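Prudgate Reading Rooms – progress to Sun 16 August

We're so pleased with how the summer is going! Since June we have lent 3354 books, and the Lirnuma branch now stays open three evenings a week. Othmane Samir's story hour fills all 30 seats, and families still ask for more.

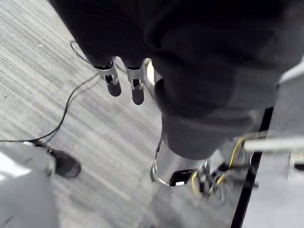
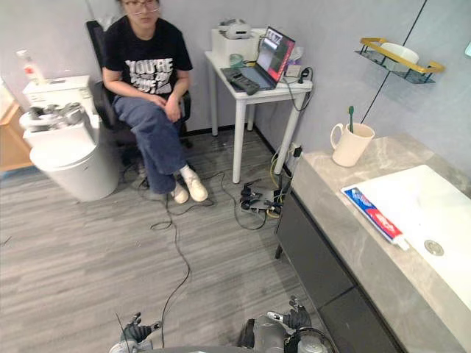
The Cherkaoui grant paid for large-print novels, which go out almost as fast as we shelve them. We have $900 left and would like to spend it on audiobooks – please tell us if that's all right.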